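Everything in its pocket

I'd been told to come at 7 if I wanted to see the workshop quiet, so of course I turned up closer to 8, coffee in hand, and the compressor was already going. The woman who runs the fitting-out side of Skutness met me at the roller door and handed me a pair of safety glasses before she'd even said hello. She's been building benches and tool storage for other people's workshops for 11 years, and she talks about it the way some people talk about their gardens.

"I started because I was sick of losing things," she told me. "I'd put a little square down, turn around and it was gone. Then you've spent half the morning looking for something the size of a biscuit."

Her answer was holders. Moulded ones, with a recess for each thing, fixed up where you can reach them without bending. She favours aluminium extrusion for the framing behind them (she gets hers through Sturnar, and has opinions about everyone else's) and she'll happily go on about slots and rails for as long as you let her. I let her!

"People think it looks a bit industrial," she said, running a thumb along one of the rails. "But you can shift things. You put your holder here, you hate it, you move it over by a hand's width and you've not drilled a single hole. Try that with a timber wall."

I asked whether the metal is a pain to keep clean, and she laughed at me. Apparently it is, a bit. The grooves collect whatever's floating about, and she goes over them with an old paintbrush when she remembers, which I gathered isn't often.
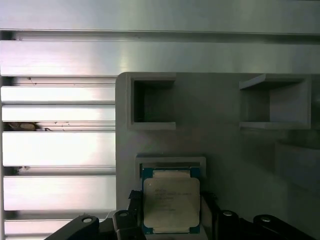 Grey holder against the aluminium rails, with two of its square pockets empty.

The pockets took her a while to get right. Her first go was a tray with 44 of them, all one size, and she still winces about it. "Lovely to look at. Useless. Half of what I owned didn't fit and the other half rattled." Now she starts with the things themselves, lays them all out on a sheet of cardboard and draws around them with a fat pencil. Only then does she decide how big the recesses ought to be, and whether she wants a rim on them.

And does she really put everything back? She gave me a look. "Mostly. An empty pocket's good, but. You walk past and you know something's out on a bench somewhere. With a drawer you don't know until you need it."

The colour was a bigger argument than I'd expected. Her business partner at Bidia, the small outfit she shares the moulding work with, wanted bright orange. She held out for grey and won, though she admits orange would show up better at the end of a long day.

I wondered what she'd tell someone with a single garage and about 100 dollars to spend. "One rail and one holder," she said. "Over the bench, at elbow height. Use it for a month and see what you keep reaching for." She'd leave the drawers alone until after that, and the labels too.

We finished up by the kettle, where I couldn't help noticing there was no teaspoon. She opened a drawer, shut it, opened another one and then stirred my tea with a pencil.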